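Okay, a few of you asked how my day at the courthouse went, so here goes. Thread, sorry, I ramble.

For anyone new: my neighbour's boy bought a used ute from a yard out in Borkside, the yard went under, and now a bunch of buyers are in front of the magistrate as witnesses because the owner is up on fraud charges. I said I'd drive him in and sit at the back. I've never sat through a criminal hearing in my life!

Listed for 10 am. We were there at twenty past nine, through the scanner, belts off, belts on, and I had to hand over a nail file I'd forgotten I owned. You get it back at the end with a little numbered tag.

The list is on a screen in the foyer and it scrolls. If you blink at the wrong moment you wait for the whole thing to come round again. There were 16 matters down for our courtroom. We were number eleven.

So the first thing I learned is that 10 am means 10 am for everyone. You all turn up together and they get through you in whatever order the magistrate fancies.

Things I watched while waiting: two speeding matters, a bloke who'd driven on a suspended licence "only to the servo", and an argument over a boundary fence that I'd have happily listened to all day. The fence people had colour photos and everything.

Our one finally got called just before noon. Prosecutor stands up. Accused stands up. And there's an empty chair where his solicitor should be.
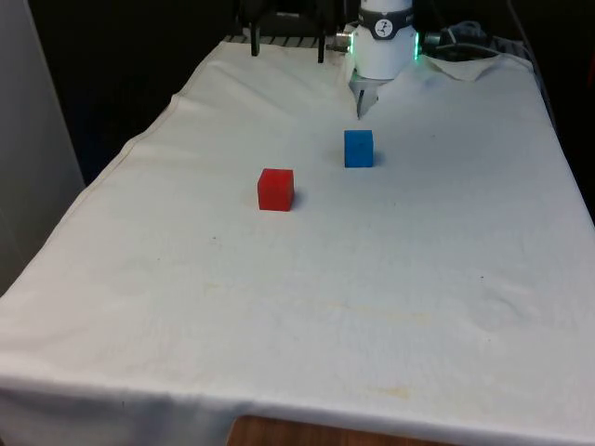 The magistrate asked where the solicitor was and the accused said he'd changed firms. He'd been with Tranent and moved over to Poirier last week, and the new lot hadn't been given the brief yet. You could hear the whole back row breathe out at once.

Prosecutor was not having it. She said the file runs to 3,001 pages and every one of them was served on the defence back in July, so somebody over there has had it for ages. She said it very politely. I would like her to do my phone bill.

The magistrate went quiet for a bit, then said he wasn't going to run a fraud hearing against a man with no lawyer in the room, and put it off. Costs reserved. I had to google that in the car – it means they work out who pays for the wasted day later on.

To be fair I do get it. If they'd pushed ahead and he was convicted, he'd appeal the next morning and the kid would be giving evidence twice. Doesn't make the parking any cheaper.

The person I felt for was Sadao Mizuno, one of the other buyers, who'd come down on the early train and lost a shift for it. He put $4,000 down on a van he never laid eyes on. He was lovely about the whole thing, lovelier than I'd have been, and he shared his mandarins with us.

Oh and the money. All the deposits were meant to sit in a trust account with a mob called Idard. According to what was read out in court there was $473 left in it when somebody finally looked. Four hundred and seventy-three dollars! I wrote it on my hand so I'd get it right for you lot.

None of that's been proven, before anyone has a go at me in the replies. He's pleaded not guilty and he gets his hearing like anyone else.

A few people asked if you're allowed to just go and watch. Yep. Most courtrooms are open, you give a little bow to the bench on your way in and out, phone off, hat off. I forgot the bow the first time and a police officer gave me such a look.

Also eat beforehand. The café on the ground floor had run out of everything except banana bread by half eleven and the banana bread was toasted to within an inch of its life.

New date's next month, same courtroom, and they've told the new solicitor to be ready or to come and explain himself in person. The kid says I don't have to come. I'm obviously coming.

Still need to know what happened with the fence as well. If anyone was in courtroom three after lunch, message me.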